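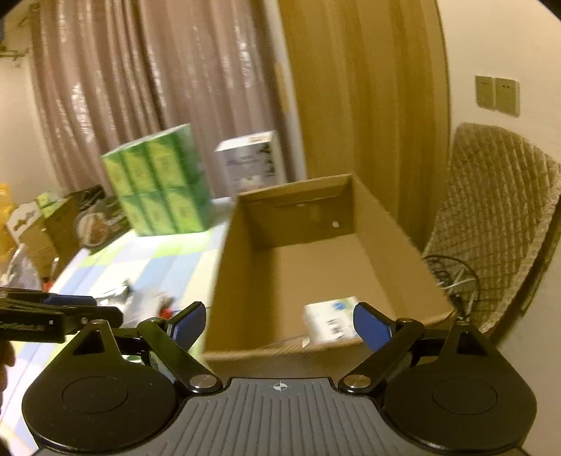
Fledonik Color Deck, second edition: a review

The Fledonik deck is a set of 900 cotton color swatches made for people who design or buy clothes on a small scale. I run a two-season line of women's shirts and dresses, and I have used the deck for one full season of planning, from the first palette to the last dye approval. Before it I had the Holta paper fan for years, so most of what follows is a comparison between the two.

What you get

The swatches come on long cards in six binders, split by color family. Each swatch is a small rectangle of plain-weave cotton, glued along the top edge only, so you can lift it and look at it against your own cloth. The number is printed on the card under the swatch and again on the back of the card. There is a paper index in each binder and a seventh, thinner booklet with the formulas for reactive dye.

The Holta fan has 600 colors on coated paper. It fits in a coat pocket and costs less than half as much. If you only need to talk to a printer about hang tags, buy that one and stop reading.

Color on cloth

Cloth swatches are the reason to pay for this. A brown on coated paper and the same brown on cotton don't look related once you get them next to a window, and I have had long arguments with dye houses over exactly that. With the Fledonik I sent the number, the mill matched to its own copy of the deck, and the first lab dip was close enough to approve on most of the colors. Two needed a second round, a rust and a very dark green. In past seasons I would expect to go back and forth on nearly everything.

The neutrals are the strongest part. There are more off-whites than I will ever use, arranged from cool to warm, and the steps between them are even. Grays are good too. The reds are crowded at the orange end and thin at the blue end, and if you like a wine or a raspberry you will find a gap where you want a color to be. Holta has the same problem but it is worse here, given what the deck costs.

Yellows and greens

I'll give these their own section. The first edition was criticized for its yellow-greens, and the maker says they were redone. They are better. The limes are clean and there is finally a pale one that doesn't go gray in shop lighting. I used it with a light blue for a summer check and the pair held up well in the woven sample, which came back in August from the Ouellet mill with no correction needed on the green.

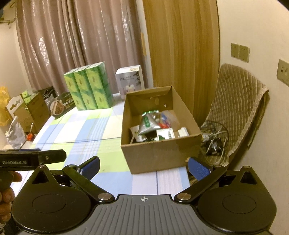 Pale blue, lime green and white in a plaid tablecloth.

Checks are a hard test for any color system. The colors mix where the yarns cross, and you end up with shades that are nowhere in your palette. The deck can't help you with that. A few blank cards for wrapping yarn would have been a useful extra, and I ended up cutting my own from shirt board.

The forecast booklet

Fledonik also sells a forecast booklet twice a year, made with the Riltcombe studio. It groups deck numbers into palettes with short write-ups on mood and market. I bought one. The palettes are sensible and a bit safe, with a lot of clay and oatmeal, and the text repeats itself. What I did find useful was the page on proportions, which shows how much of each color to use across a small range. Most forecast books leave that out and give you a row of equal squares, and then you have to guess whether the bright one is meant for a coat or for a button.

I wouldn't subscribe. One booklet taught me how they think, and I can do the rest from the deck.

Day-to-day use

The binders are heavy. Carrying more than two to a meeting is a chore, and the rings are the cheap kind that don't quite meet after a while, so the cards catch when you turn them. The blue binder on my set was like this from the start. I swapped the rings for a better pair from an office supply store, which took 15 minutes and fixed it.
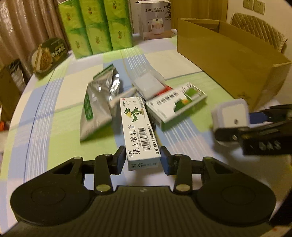

The glue is the other weak point. A few swatches in the binders I use most have started to lift at the corners. None has come off so far, but I now turn the cards by the edge and keep a fabric glue stick in the drawer. The numbers rub off the front of the cards a little as well — the ones on the back are fine.

Storage matters more than with paper. Cotton picks up dust and skin oil, and the pale cards show it first. I keep the binders closed in a cupboard and wash my hands before I open the whites. Replacement cards are sold singly, at a price I'd call fair. Mine arrived within the week and matched the old card, apart from one off-white where the old swatch had yellowed slightly.

There is an app. It finds a number from a phone photo and it is not accurate enough for work. I tried it on swatches from the deck itself and it missed about as often as it hit. The search by number is fine.

Who should buy it

If you have cloth dyed to order, even a few colors a season, the deck will probably pay for itself in lab dips you don't have to repeat. Check that your mill owns the second edition first. Mine had the first, and several of the green numbers have changed between the two, so we lost some time before either of us noticed.

If you buy stock fabric, there is much less use for it. You will be picking from whatever the mill has on the shelf and the Holta fan does that job. Students should use a library copy if the school has one.

Good: neutrals, even steps, cloth you can lift and compare, single replacement cards.

Not good: blue-reds, binder rings, glue, the app.

I'm keeping mine. I would buy it again at this price, but not at the price of the boxed version, which has the same cards in a linen case.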